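Category: Music > Digitizing > Vinyl and Tape

Splitting an LP Side Into Tracks

This page assumes you have already recorded one full side of the record as a single WAV file. If you recorded to MP3, go back and record again. Every later save would lose a little more of the sound.

Before you start

Make a copy of the raw file and put it in a separate folder. Work only on the copy. Name the raw file with the artist, the catalog number and the side letter, in that order, so that both sides sort together. My test record was a choral LP on the Dostell label with seven songs on side one, and all the settings below come from that side.

Set the time display in your editor to seconds. Most track lists on older sleeves give minutes and seconds, so keep a scrap of paper handy for converting them. Treat the printed times as a guide only. Sleeve times are often wrong by several seconds, and on live records they may leave out the applause.

1. Trim the ends

Cut the needle drop at the start, but leave about a second of groove noise before the first note. At the end of the side, let the last chord die away fully and leave two seconds after it. Do not fade yet.

2. Take out the loud clicks

Run the click filter once over the whole side at a low setting. Listen to a passage with hand drums or plucked strings before you go on. If the attacks sound dull, undo and repair the worst clicks by hand. Zoom in until one click fills a third of the screen, select it and nothing else, and use the repair tool.

3. Find the gaps

Zoom out until the whole side is in view. The gaps show as thin places in the waveform. Some are easy to miss:

– a quiet intro can look like part of the gap
– a long pause inside a song can look like a gap
– medleys have no gap at all

Check each one by ear. On the test side the second song ended at 438 seconds and the third began a little later, but the automatic finder had put its mark in the middle of a solo. 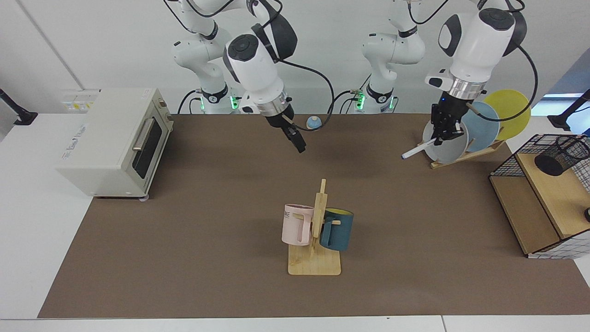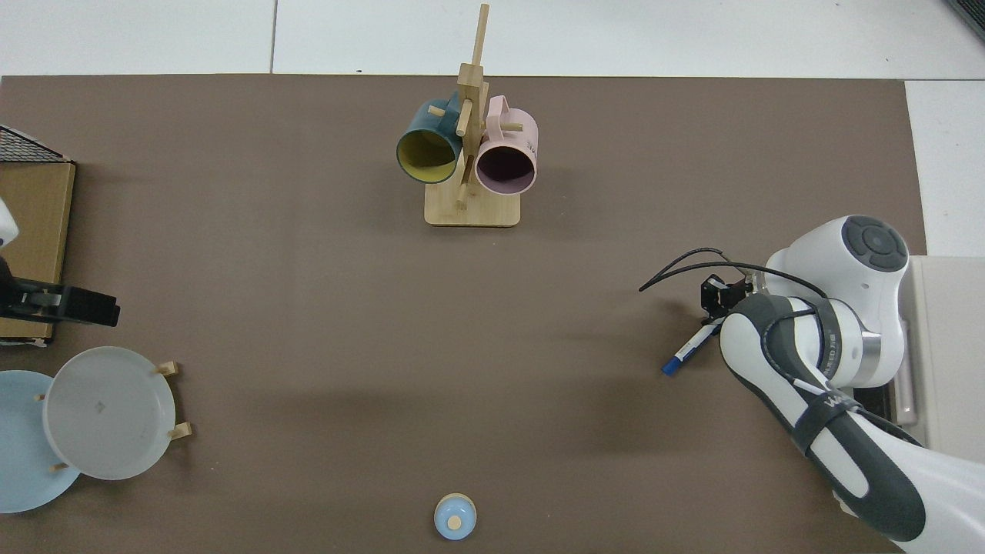
Where should the mark go if one song runs straight into the next?

Put it on the first beat of the new song, at a point where the wave crosses zero, and add no fade on either side. Players that support gapless playback will then run the two files together without a bump.

4. Place the marks

For ordinary gaps, put the mark 400 milliseconds before the first note of the new song. This keeps the groove noise from starting at the same instant as the music, which is more noticeable than the noise itself. Type the song title into each label as you go. For titles in another alphabet, pick one spelling system and keep to it for the whole record.

5. Set the level

Adjust the level of the whole side in one pass, with the peak at -1 dB. Do not adjust songs one by one – the quiet ones were meant to be quiet.

6. Export

Use "export multiple" or whatever your editor calls it, split by labels, numbering before the name. Choose FLAC. Fill in album, artist and year once, in the template, before you press the button. Play the last five seconds of each file, then the first five seconds of the next.

Comments

Zixuan Han
The 400 ms tip fixed a problem I'd had for ages. My old marks were right on the note and some players clipped it.

Veerle Michiels
Does step 5 still apply if side two was cut quieter than side one? Mine is, by a lot.

Bontu Dinsa
@Veerle I join both sides into one file first and then set the level. If the difference is really big I bring side two up by hand before joining.

Asnakech Gidey
My editor stops labeling at 546 seconds and puts everything after that in one track. Same thing on two different records. Is there a limit somewhere?

Tiruwork Tsegaye
Asnakech, check that you selected the whole side before running the finder. It only looks inside the selection.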